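# 偽物の果物で棚をつくる手順

うちの店で本物のぶどうを飾っていた時期は、三日で終わった。コバエのほうが客より熱心だったからだ。以来、飾りはすべて作り物である。腐らない、値上がりしない、つまみ食いもされない。最後の一つについては、子どもの客が一度だけ例外をつくった。

## 用意するもの

- 高さの違う木箱を数個
- 作り物の果物と葉(葉は多めに)
- 中性洗剤、やわらかい筆、霧吹き
- 乳白色のカバーがついた照明
- 文句を言わない脚立

## 1. 洗う

新品でも洗う。箱から出したばかりの房には、独特のビニールくささがある。ぬるま湯に洗剤を少し溶かし、粒の間は筆でこする。30分ほど陰干し、と説明書には書いてあったが、葉の裏はそれでは乾かない。前の晩にやって忘れて寝るのがいい。

## 2. 光を決める

果物より先に照明を決める。順番を逆にすると、脚立に二度のぼることになる。

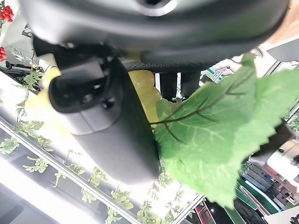 作り物が作り物に見える原因は、たいてい色より艶にある。点のように強い光が粒に一つずつ乗ると、いかにも樹脂ですという顔になる。艶のある黒い面を近くで見るとわかりやすく、丸みに沿って灰色と白の映り込みがやわらかく流れていれば光はよく回っている。白い筋がくっきり立つようなら、照明を遠ざけるか、カバーを一枚足す。うちのカバーは400円のトレーシングペーパーである。

## 3. 箱に段差をつける

同じ高さに並べると、果物屋というより検品所になる。奥を高く、手前を低く。上の箱は少し傾け、中身が通路から見えるようにする。すのこ状の底なら、すき間から後ろの色がのぞくので、背面に古いポスターが残っていないか先に確かめておく。私はここで去年の「閉店セール」を半年間ちらつかせていた。閉店はしていない。

## 4. 色を分ける

一箱に一色が基本。混ぜると豊かに見えると思っていたが、混ぜると福引の景品に見えた。淡い色は大きくまとめ、濃い色は控えめに置く。葉は房の間に一枚はさみ、残りで茎の付け根を隠す。付け根の針金さえ見えなければ、人はかなり寛大だ。 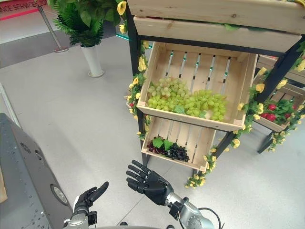
淡い緑の房は上の傾けた箱に、濃い紫は下の箱に。葉は房の間へ。

## 5. 引いて見る

入口まで下がって見る。手前の箱が後ろを隠していたら、箱ごと横へずらす。中身だけいじると、いつまでも終わらない。手伝いに来たズルミラ・エステヴェスさん(Zulmira Esteves)は二時間房を回し続け、最初の向きに戻して帰った。

## 手入れ

月に一度、筆でほこりを払う。霧吹きを使うなら軽く。水滴でみずみずしさを演出する技もあるが、乾くと粒に白い跡が残り、一気に老ける。直射日光の当たる棚では緑から先に色があせるので、1月の大掃除のついでに箱ごと場所を入れ替えている。

「触らないでください」の札はやめた。札を立てると全員が触る。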